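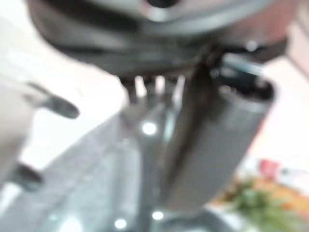 夹爪近景：深灰色外壳、三根深色短齿，右侧是灰色圆柱体

Ullo 笑话集 数据说明

版本日期：2022年3月10日
维护：Irina Sârbu

先说声欢迎。不管你是来找训练语料的，还是来找婚礼上能讲的段子的（每年都有几位，我们很高兴），都请随便坐，慢慢看。这份说明写得有点长，我试着删过一次，删完发现把最常被问到的几件事都删没了，只好又添回来。赶时间的朋友可以直接跳到“文件与字段”，其余的部分留着晚上喝茶时再读也不迟。

这是什么

Ullo 是一个口头笑话的文本集，收的是人们在饭桌上、长途车上、理发店里真正讲出口的那种短笑话，共4,000条，全部有中文文本，其中600条另附讲述者的原话转写。原话多数是罗马尼亚语，夹着不少方言词，有些词我问遍了亲戚也没有统一的说法，就照着听到的音写下来，在备注里留了个问号。如果您恰好认得，请一定来信！

笑话的来源主要是两个地方，Vitby 和 Drostari。Vitby 的人爱讲动物开口说话的故事，熊、鹅、驴，什么都能坐下来跟人讨价还价；Drostari 那边更喜欢讲邻居、丈母娘和修不好的水泵，节奏也慢，常常铺垫很久才肯把包袱抖出来。我把这两处的材料放在同一个文件里，用 place 字段区分，想比较的话很方便。

名字怎么来的

最早的文件夹叫 Ursu，起因是第一条录下来的笑话讲的是一头熊去买火车票。后来熊的笑话越收越多，“Ursu”就改成了专门放熊笑话的子集，整个集子另外取名 Ullo。旧脚本里还能见到 ursu_all 这样的文件名，指的就是现在的全集，看到了不要慌。

几条样例

编号 U-0001，地点 Vitby，类别：动物
熊走到售票窗口，说要一张去山里的票。售票员问：“单程还是往返？”熊想了想说：“往返吧，冬天我不在车站睡，太吵。”售票员把票递出去，小声嘀咕：“头一回见熊来买票。”熊说：“就你们这个票价，也难怪。”

编号 U-0312，地点 Drostari，类别：邻里
老人对邻居说：“你家的狗昨晚叫了一夜。”邻居说：“没关系，它白天补觉。”

编号 U-1870，地点 Drostari，类别：家庭
妻子问丈夫：“水泵你修了没有？”丈夫说：“修了。”“那怎么还不出水？”“你问的是修了没有，又没问修好没有。”

编号 U-2455，地点 Vitby，类别：动物
一只鹅走进面包房，问有没有昨天的面包。老板说有，半价。鹅说：“那明天的呢？”老板说：“明天的还没烤。”鹅说：“那就给我留着，后天我来半价买。”

最后这条在讲述现场笑声很大，写成字就淡了许多。口头的东西总是这样，讲的人学鹅伸脖子的那一下，我实在没有办法转写。

文件与字段

主文件 ullo_main.csv，编码 UTF-8，逗号分隔，文本一律加双引号。字段如下，顺序与文件里一致：

id：编号，U 加四位数字，一经发布不再改动，删掉的编号也不会重新使用
place：收集地点，Vitby 或 Drostari
category：类别，共4类，动物、邻里、家庭、其他
text_zh：中文文本
text_orig：原话转写，没有的留空
variant_of：若是另一条的变体，填那一条的编号
tone：语气标注，温和或辛辣
note：备注，想到什么写什么，请不要拿它当训练标签

另有 ullo_ursu.csv，是熊笑话子集，内容与主文件重复，单独放出来纯粹是因为很多人问起。合并使用时请先去掉它，不然您的模型会变得非常关心熊。

收集与整理的办法

讲述者都知道自己的笑话会被写下来公开，也都点了头。录音只用于转写，不对外提供。人名一律换掉，换法很朴素：凡是男邻居，写“邻居”；凡是女邻居，也写“邻居”。有几条笑话离了名字就不成立（比如靠谐音的），我和讲述者商量以后，改用了他自己起的假名。

中文文本由我先译出来，再请一位没有听过原话的朋友从头读。她读完不笑的，我会重译一遍；重译以后还是不笑的，就原样保留，在备注里写“译文平淡”。我觉得不应该因为翻译的毛病把人家的笑话扔掉，毕竟在原来的语言里它是站得住的。

变体的处理花的时间最多。同一个笑话，Vitby 讲的是驴，Drostari 讲的是姐夫，骨架一模一样。我的做法是两条都收，用 variant_of 连起来，先录到的那条算主条。这只说明录音的先后，谁是祖宗谁是孙子，我可不敢断言，两边的老人为这种事是会认真生气的。

语气标注由2个人各标一遍，意见不同的时候坐下来谈，谈不拢的标作“辛辣”，宁可多提醒一句。

适合做什么，不适合做什么

适合的用途：短文本幽默的研究，包袱位置的分析，变体比对，语言课上的阅读材料，还有给疲倦的同事念一条。有位老师拿动物类的笑话让学生续写结尾，写出来的有几条比原来的还好，我看了很服气。

请谨慎的地方：这些笑话来自很小的范围，讲述者里年长的人居多，关于婚姻和亲戚的看法也带着他们那一辈的味道。用它去推断“某地的人觉得什么好笑”，步子就迈得太大了。标作“辛辣”的条目不建议直接放进面向孩子的应用里。用 tone 字段筛一遍能挡掉大部分，剩下的还得人来读。

已知的问题

U-0940 与 U-0941 的中文文本曾经互换，本版已改正。
部分转写里的引号有弯有直，读入时请统一处理一下。
“其他”一类过于庞杂，医生、牧师、火车和鱼都在里面，计划五月拆分，拆分后旧的类别名会保留一段时间。
有一条关于理发师的笑话没有结尾。讲述者讲到一半去接电话，回来以后就讲别的了。我两次问他后来怎样，他都说忘了。条目保留，备注写“未完”。

怎样使用

下载后解压到任意目录，不需要安装什么。用电子表格软件打开时请选 UTF-8，否则罗马尼亚语的字母会变成一串奇怪的符号，常有朋友来信说文件坏了，十有八九是这个缘故。用脚本读取的话，把 id 当作字符串读，别让程序自作主张去掉前面的零。

许可与引用

研究、教学和私人用途都可以自由使用，转载请注明“Ullo 笑话集，Irina Sârbu 整理”，并写上版本日期。商业用途请先写信谈一谈，我通常回得很快，收葡萄的时候除外。讲述者如果改了主意，想撤回自己的条目，随时可以告诉我，下一版就会拿掉，届时也麻烦各位更新手里的副本。

投稿

欢迎寄来您家里的笑话。请写明在哪里听来的、大概是什么场合，原话是什么语言就用什么语言写，不用先替我翻译，也不必担心讲得不够好笑。从书上或网上抄来的请不要寄，我们只收有人当面讲过的。改正错字、补充方言词的解释同样欢迎，请附上条目编号，方便我查找。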